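脚底下的格子

一个外行和她那间拼花地板老屋的大半年

我搬进Skellia那套老公寓的第一个晚上,是被地板吵醒的。凌晨两点多,屋里没有人走动,暖气刚停,客厅那头“啪”一声,隔一会儿又“啪”一声,像有谁在黑暗里慢吞吞地掰饼干。我裹着被子坐起来,心想完了,贷款刚签,房子就要散架。

第二天一早我去敲楼下的门。开门的是Bernadette Mac Suibhne,在这栋楼住了大半辈子的老太太。她听我比划完,把我让进厨房倒了杯茶,说:“那是木头在睡觉翻身。你来之前它空了一个冬天,突然有人给它开暖气,它不习惯。”

我当时觉得这是在哄我(后来发现她对待一切老东西都是这个口气,包括她的膝盖)。不过从那天起,我开始留意脚底下这片东西。前任房主在上面铺了整屋的灰色地毯,中介看房时只说“地面状况良好”,我也没多问。地毯掀开一角,底下露出深得发黑的小木条,五六根并成一个小方块,挨着的那块就转个方向,一横一竖地排下去,一直排到墙根。

我就这么掉进了坑里。

这大半年里我问过木匠,问过卖油的,问过邻居,问过在网上跟人吵架吵到半夜的地板爱好者。有些事我弄明白了,有些到现在还糊涂着。编辑让我写一写,我说可以呀,但别指望我教人施工,我自己的客厅还有一个角没弄完呢!

掀地毯那天

掀地毯这件事,我建议各位有一点心理准备。

电视里的装修节目总是那样:主人公抓住地毯一角,潇洒地一扯,底下是金灿灿的老橡木,全家欢呼。我扯的时候先闻到一股味道,介于旧书和湿狗之间,接着是一层已经碎成粉的海绵底衬,粘在木头上,用铲子刮都刮不干净。灰一扬起来,我和来帮忙的Conall Keane对着打喷嚏,打到最后两个人都笑得站不住。

Conall是我单位的同事,平时管财务,热心肠,自带了护膝。他负责拔边条上的钉子,我负责卷地毯。卷到窗边的时候我们看到了第一处坏的:暖气片下面有一片木条整个鼓起来,中间空了,一踩就咔嗒响。再往里,靠厨房门口,有人用一块颜色完全不对的三合板补过一个洞,补得理直气壮,四个角还各钉了一颗大圆头钉。

“这谁干的?”Conall问。

我哪知道。老房子里总有那么几处手笔,让你特别想认识一下当年那位。

下午我们把地毯一卷一卷扛下楼,Bernadette站在门口看,突然说了一句:“哎呀,这个格子,我结婚那年还在上面跳过舞。”原来楼上以前住着她丈夫的表姐,那年七月家里请客,客厅的家具全搬到了走廊上。她讲到一半,抬脚在楼道里轻轻转了小半圈,又说膝盖不行,扶着门框回去了。

那天晚上我一个人坐在光秃秃的客厅里吃外卖,地上脏得不像话,可我心情好得出奇。

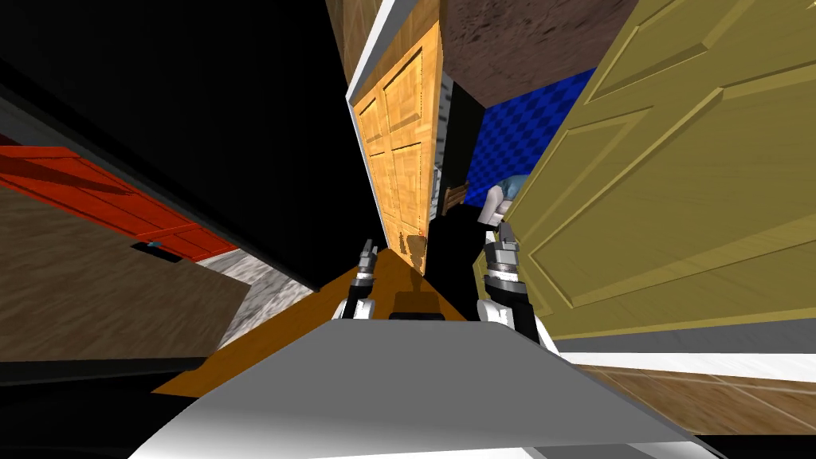

贵族的地板,和大家的地板

拼花地板一开始确实是给有钱人踩的。

十七世纪的法国宫殿原先爱用大理石,好看,但是沉,又要经常用水洗,水渗下去,底下的木梁就烂。后来改用木头拼成大方块,斜着铺,里面再套着编织一样的图案,凡尔赛宫的那种样式至今还挂着宫殿的名字在卖,价格也很宫殿。人字拼、鱼骨拼也都是那几百年里慢慢时兴起来的。这两个经常有人搞混,我也混过:人字拼用的是直角的长方木条,一根的头顶着另一根的腰;鱼骨拼的木条两头要切成斜角,拼出来中间是一条笔直的线。你若在地板论坛上把这两个说反了,会有很多陌生人热情地来纠正你。

我家这种,说起来就没那么气派了。小木条并成小方块,方块横竖交错,中文里有人叫席纹,有人叫方格拼,英文里有个可爱的名字,管那些木条叫“手指”。它在二十世纪中叶特别流行,公寓楼、学校、图书馆、体育馆,到处都铺。道理很朴素:木条短小,边角料也能用上,工厂里先把它们拼成一大片,背面粘上网,或者正面糊一层纸,工人运到现场往胶上一按就行,铺得飞快。

所以懂行的人有时候会有点瞧不上它。我第一次打电话给本地的一家地板行,对方听我描述完,语气立刻懒了下来,说哦那种啊,那种不值当修,铺层新的吧。我很不服气!它是大批量做出来的,这没错,可正因为这样,它才铺进了普通人家里。我小时候外婆家的地板就是这种,我趴在上面写作业,铅笔尖会掉进缝里,用针都挑不出来。我那时候还有个毛病,走路只肯踩横的格子,竖的不踩,踩错了要退回门口重来。外婆端着汤在后面等我过去,等得直叹气。

挂了那个电话,我去翻了很多别人家的照片,才知道有这个毛病的小孩遍地都是。

木匠登门

最后接下这活儿的人叫Brunello Sala,是Bernadette介绍的,给她家修过窗。他上门那天是星期日上午,穿着一双擦得很亮的皮鞋,进门就脱了,穿着袜子在我家地板上走来走去,一句话也不说。走了得有好一阵。我端着咖啡跟在后头,大气不敢出。

他走的是声音。后来他解释给我听:粘得牢的地方,脚跟落下去是闷的;脱了胶的地方,声音发空,有时候还会有一点点弹。他用铅笔在空的地方画圈,画完我数都不敢数,只觉得客厅像出了疹子。

“能救吗?”我问。

“它在这儿待得比你久,”他说,“也会待得比我久。”然后他蹲下来,从暖气片底下抠出一根松的木条,翻过来给我看背面。背面是一层黑乎乎的胶。

这个黑胶我要多啰嗦几句。老的拼花地板常常是用沥青一类的胶粘的,有些年代、有些地方的老胶里头掺过石棉。平时它好好待在地板底下,不去动它就相安无事,怕就怕有人兴冲冲租台机器去磨。Brunello让我先停手,切一小块样品送去化验,结果没出来之前谁也别碰。等结果的那段日子我每天踮着脚走路,明知道没用。好在最后没事。各位如果也住老房子,这个钱请不要省。

化验单回来那天我请他喝了一杯,他喝的是热牛奶。

找木头的那些日子

坏掉的木条要补,问题是上哪儿找。

新木条当然有卖的,可是尺寸对不上。老的那批用的是另一套规矩,长一点点、厚一点点,肉眼看不出来,放进去就是不肯躺平。颜色更加麻烦,木头跟人一样,见光多少年,脸色就是不一样。新橡木放在老橡木旁边,白得像刚放完寒假的小孩。

Brunello给了我一个名字,说去Moynihan找Wayne Wragg。Moynihan是从这儿往北的一个旧货场,在铁路边上,卖各种从老楼里拆下来的东西:门、浴缸、教堂长椅、暖气片,还有一整排没有人要的楼梯扶手。我到的时候下着毛毛雨,Wayne坐在一张诊所候诊椅上吃三明治。我把样品递给他,他拿到鼻子底下闻了闻,又拿指甲划了一下,说:“学校的。”

“什么学校的?”

“我有一批从学校拆的,跟你这个像是一家子。”

他领我绕过一堆浴缸,掀开一块防水布。哎呀,我真的叫出了声。一箱一箱码着的小木条,背后还带着胶,有的正面留着蓝色和白色的漆,是体育馆画的球场线。Wayne说他按箱卖,一箱1000根,不拆零。我说我用不了那么多。他咬了一口三明治,说那你可以交朋友。

我就买了一箱。开车回家的路上,后备箱沉得车屁股都坠下去了。

事后想想他说得还真对。那箱木条我自己用掉一小半,剩下的陆陆续续给了同一条街上的三户人家,其中一户就是楼对面的Rónán Nic Aodha,她家走廊缺了一块,拿脚垫盖了好多年。她过来取木条,坐下来聊到天黑,现在我们每个星期一起去买菜。

清胶是最磨人的一步。每一根木条背后的老胶都要刮掉,不然垫高了,放进去不平。我试过热风枪(臭),试过溶剂(更臭),最后照Brunello教的,先放冰箱冷冻室冻一夜,胶变脆了,拿凿子一敲就整片掉下来,特别解压。有一阵子我家冷冻室里上层是饺子,下层是地板,Conall来做客想找冰块,拉开抽屉愣了半天。

蓝色的球场线我没舍得全磨掉。有一根带着一小截蓝,我让Brunello装在了沙发旁边,坐下来低头就能看到。他很不赞成,说这像牙缝里夹了菜叶。

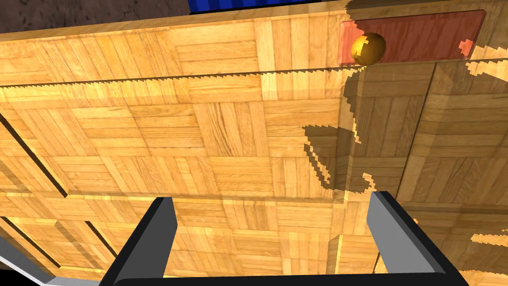 补地板最难的,其实是让眼睛骗得过去。席纹的好处和坏处都在于它太规整了,一块横,一块竖,隔壁再横,只要其中一块转错了方向,整个屋子的人进门就会往那儿看,连说不出哪里不对的人也会往那儿看。我专门为这个练过眼力,逮着什么有格子的东西都要研究一番。图里那块迷宫木板我就盯了很久,金色小球停在一块半透明的红垫子上,可我的眼睛老往垫子底下钻,因为那里还透得出木纹来,窄窄的浅棕色木条并成方格,横竖相间,中间隔着细细的深色缝。亮处是蜂蜜和麦秆的颜色,到了阴影里就沉成琥珀。我把它给Brunello看,他眯着眼看了一会儿,点点头说,对,就是这个缝,缝要跟木头一样重要。然后他回头看看我补的那一块,叹了口气,让我拆了重来。

缝的事情

我以前真没想过缝也是学问。

木头是会动的。空气潮的时候它吸水,胀一点,干的时候又缩回去,主要是横着木纹的方向动,顺着的方向几乎不动。宽大的长条地板一到冬天,板和板之间能裂出一条塞得进硬币的缝。席纹因为木条短小,又一横一竖互相拉扯着,这个动静就被分散到了无数条小缝里,每一条只开一点点。我第一晚听到的啪啪声就是它们在各自调整位置。Bernadette那句“翻身”居然说得挺准。

知道了这个,有些从前的好心就显得很可怕了。比如把缝全部用硬腻子填死。填的时候光溜溜的很漂亮,等夏天一潮,木头没地方可去,只好往上拱。我家暖气片底下鼓起来的那一片,Brunello怀疑就是这么来的,他从缝里抠出来的腻子硬得像水泥。靠墙的地方也要留一道空,让整片地板有余地伸懒腰,再用踢脚线盖住。从前那位补三合板的仁兄,把踢脚线底下也给灌满了胶。我对他的好奇心越来越重了。

还有拖地。我妈在视频里看到我家地板,第一句话是“好看”,第二句话是“多拖拖”。我跟她解释不能多拖,更不能用湿拖把,要拧到摸上去几乎是干的才行。她不信。她说外婆家的地板她从小拖到大,提着水桶拖的,也没见怎么样。我说妈,外婆家那个地板后来不是翘了吗。视频那头安静了一下,她说那是楼上漏水。

我们家到现在对这件事没有统一的说法。

上油还是上漆

磨地板的那几天我搬到了Rónán家借住。机器一开,整栋楼都跟着哼哼,Bernadette说她的茶杯在架子上走路。

席纹还有一个讲究,因为木纹两个方向都有,无论机器朝哪边推,总有一半的木条是横着挨磨的,容易留下划痕。所以Brunello斜着推,先一个对角,再换另一个对角,砂纸从粗到细一道道换。老木头本来就不厚,之前又不知道磨过几回,他每推完一道就趴下去,侧着脸看,像在听地板的心跳。“再磨就见底了,”他说,“下一次得是你孙子的事。”我说我还没有孙子。他说那正好,给它时间。

磨完第一遍我回去看,站在门口鼻子就酸了。原来发黑的那一层没了,底下是暖暖的、深浅不一的棕黄,每个方块的光泽都不太一样,你往前走一步,亮的变暗,暗的变亮。这个现象特别有意思,横着的和竖着的木条反光方向不同,同一种木头、同一天的光,看上去就像两种颜色。我像个傻子似的在客厅里来回走了好多趟。

接下来就是那个能让论坛吵翻天的问题:上油,还是上漆?

漆在木头表面结一层膜,耐脏,耐水,打翻了红酒也可以从容地找抹布。缺点是一旦划破了,坏的地方会发白起皮,想修就要整间重新来。油是渗进木头里去的,摸上去还是木头的手感,坏了哪儿就补哪儿,但是娇气,热杯子一放就是一个圈,每年还得伺候一遍。

我打听了一圈,立场最坚定的反而都是只用过其中一种的人。Wayne是漆派,他说油是给没有小孩和狗的人准备的。Rónán是油派,家里一个小孩一条狗。Brunello说都行,看你是想擦还是想骂。我到现在也没完全领会这句话。

我选了油,用的是Trunen,一个当地小厂的产品,Brunello惯用的。开罐子那股味儿很像坚果店。薄薄抹一层,等它吃进去,再把浮在上面的全部擦干净,一点都不能剩,剩了就发黏。这里必须讲一件安全上的事:擦过油的抹布千万不要揉成一团扔进垃圾桶,它自己会发热,是真的能烧起来的。要么摊开在室外晾干,要么泡在水里。我把抹布一块一块挂在阳台栏杆上,对面的人大概以为我家在洗尿布。

从Illent来的一封信

文章写到这里本来差不多了,但我还想讲讲那封信。

前面提过,我对那位钉三合板的前辈非常好奇。修厨房门口的时候,Brunello把那块板撬起来,底下垫着一张折了好几折的报纸,是邻镇Illent的小报,日期那一角烂掉了,剩下半版养鸽子协会的比赛结果。报纸里夹着一小包木条,用绳子扎得整整齐齐,正好是补那个洞需要的那几根。

也就是说,那个人是有料的!他有对的木头,一根不少,偏偏钉了块三合板上去。

我把这事儿发在了社区的布告栏上,还附了我的邮箱,纯粹是觉得好玩。隔了好些日子,真的有人回信,是位女士,现在住在Illent,说那套公寓她小时候住过。她父亲有一年要修厨房门口的地板,木头都预备好了,先钉块板子顶几天,怕孩子绊倒。后来她母亲生了病,一家人搬去离医院近的地方,那块板子就一直留在那儿了。她还说,她父亲后来在新家里也老惦记,吃饭的时候会忽然冒出一句,那个门口还没弄呢。

我把信念给Brunello听。他什么也没说,把那包木条拿过去,一根一根刮干净,装回了门口。板上拆下来的四颗大圆头钉我收在一个小碟子里,拍了张照片寄给那位女士。她回信说,她父亲要是看见,肯定先挑毛病,嫌缝留得不够匀。

上个月她来Skellia办事,顺路上来坐了坐。她脱了鞋,在门口站了一小会儿,然后走进客厅。我注意到她走得有点怪,步子一大一小的,看了几步才反应过来,她只踩横的格子。我跟在她后面,也踩横的。

没弄完的那个角

很多朋友问我总共花了多少钱,值不值。钱我不想算,算了心疼。时间倒是可以讲讲:Brunello说两个星期能弄完,结果前前后后拖了13个星期,其中有一部分是等化验,有一部分是等木条晾透,还有一部分是他去看他妹妹,一去就不回短信。

现在书架后面还留着一个角没有补。木条是够的,就在阳台的箱子里,胶也有。每个周末我都说这个周末弄,然后Rónán就来敲门喊我去买菜了。前两天Bernadette上来喝茶,绕到书架后面看了一眼,问我打算拿什么先盖着。

我说有块脚垫,Rónán家不用了的那块。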